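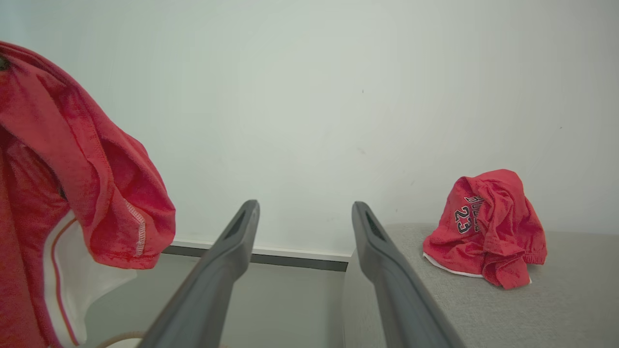 *Red knit with white zigzag stitching along the edge.*

## Questions about the Pevska print retrospective

**What is the exhibition?**
We're so pleased to be bringing together 108 prints and drawings from the Pevska workshop, many of them on loan from families who have kept them in drawers and hallways for years. It opens in November at the Selix Gallery and fills both floors – do leave yourself a good long afternoon if you can!

**Is there a catalog?**
Yes, and we're a little proud of it. The first printing is 928 copies, with an essay on the workshop's early lithographs and color plates of nearly everything on the walls. You can reserve one at the front desk or by email, and we'll hold it for you for 7 days.
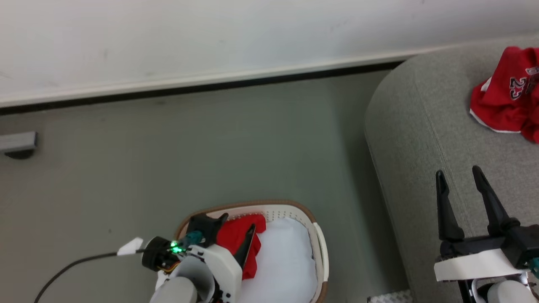 *White wall, dark baseboard and gray-green floor.*

**Can I lend or donate a print?**
Please do write to us, even if you aren't sure what you have. Send a snapshot of the front and back, the measurements, and anything you remember hearing about where it came from (family stories are very welcome). The loan list closed on February 25, 2021, but we're still gathering material for the archive.

**Will the show travel?**
We hope so. The Gerkulov Print Room has asked for a smaller version, and we're talking with Hứa Editions about a portfolio to go along with it. Dates will be posted on this page once they're settled.

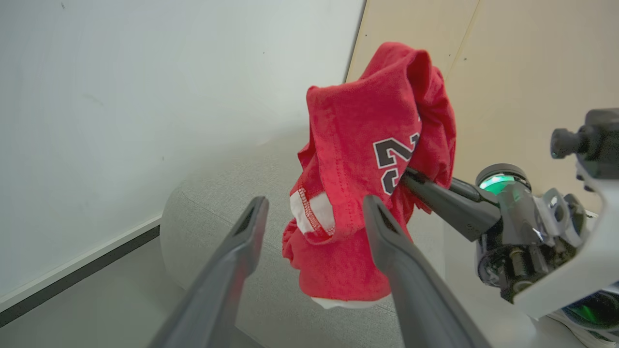

*Red T-shirt with black numerals outlined in white.*

**May I take photographs?**
For your own use, yes, without flash. The 2 pastels upstairs are the exception – their owner has asked that they not be photographed, and we'd be grateful for your help with that.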